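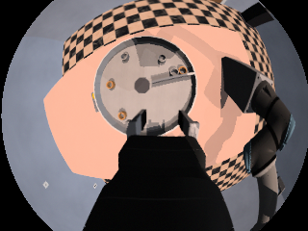 So the night shift at Utach is me, a thermos, and Morris. Morris is the ring cell. He sorts orange from gray, and for most of October he'd been sorting them like a guy looking for his keys in the dark.

Gwion Skyrme left me a note before he drove back to Wasatdale. "Fingers don't close square. Reteach the pick from scratch in the sim first, THEN touch the real one." Underlined, twice! I had once skipped the sim and put a finger through a tray rim (a Prallolex tray, if you want to know, and they are not cheap), and Gwion has a long memory.

I loaded up the model and sat there with my coffee. Rings on the tray floor, orange and gray, same colors as the real ones. The bar that runs from the hub out to the rim was the part that worried me, with an orange and a gray right next to each other at the end of it. I always hated that spot. Come in too wide and you get both rings or neither.

I opened the fingers, jogged down 3 millimeters, closed, and missed. Tried again. Missed. On the third go I finally checked the tool offset, and there it was, 2 millimeters off to the left, typed in by somebody with my initials.

I fixed it, ran 8 clean picks, and said "good boy" out loud to a computer screen.

Then I went out on the floor with the hex keys. The real left finger had a loose screw too, so I snugged it up, wiped down both pads, sent over the new numbers and hit cycle start at a quarter to four. Morris hummed, swung out over his tray and picked up an orange ring like he'd been waiting all month for me to ask.

I wrote Gwion a note back. I left out the part about the initials.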